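How I Learned to Budget for Grippers

My first equipment plan for our little automation shop fit on one page, and most of it was wrong. I had a line for the robot arm, a line for software, and a line called "misc." that I'm still embarrassed about. If you're pricing a setup that has to learn from people doing things by hand, let me save you some of the pain!

I started with quotes from three vendors. Rernano wanted to sell me everything in one bundle (arm, cart, support plan, the works). Aguirre sent a nice short quote and then a long list of extras. Vanix was the only one that asked what we planned to pick up all day, and I didn't have a good answer yet.

So I went and watched the work. It's humble stuff – pens, markers, tape, a cardboard box on a tablecloth – and it changed my shopping list more than any brochure did.

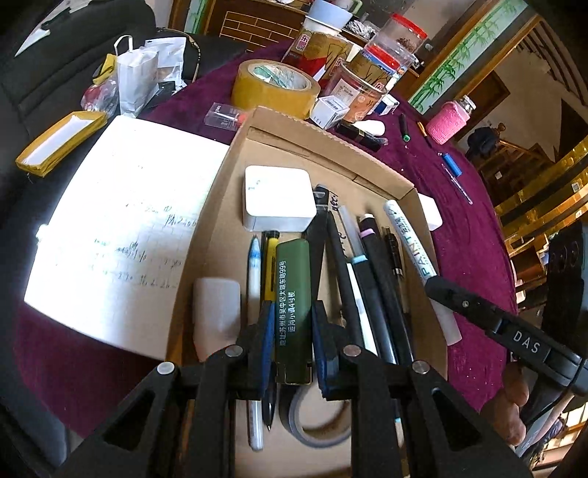
Buy the hand-held tools in pairs

I had budgeted for one gripper per table. Two people working the same box get in each other's way now and then, sure, but they also get you a much better feel for how crowded a real job is. I moved money out of the arm line and bought a second unit, plus a spare set of finger pads for each. Eusebio Villanueva, who keeps our books, wanted to know why pads needed their own line. Because they're the part that touches everything, Eusebio!

We set aside $2,000 for pads, screws and other small parts through July. It felt like a lot when I typed it in.

Then there's the stuff you pick up. My supply order for the Skamton job ran to 107 items, mostly from the office store, and it was the cheapest line in the whole plan. Get fat markers and skinny ones, caps in different colors, things that roll – a plain white marker on a soft cloth is a perfectly good place to start.

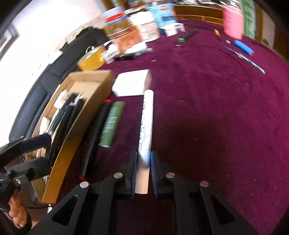 What I'd put off until later

The arm, mainly. I know, it's the fun part. But we signed for ours before we knew what size objects we cared about, and I spent weeks on the phone changing the order. Ask for a quote that stays good for a while, spend on the hand tools first, and put real hours in the plan for the people holding them. My revised sheet runs to three pages now, and "misc." is still on it.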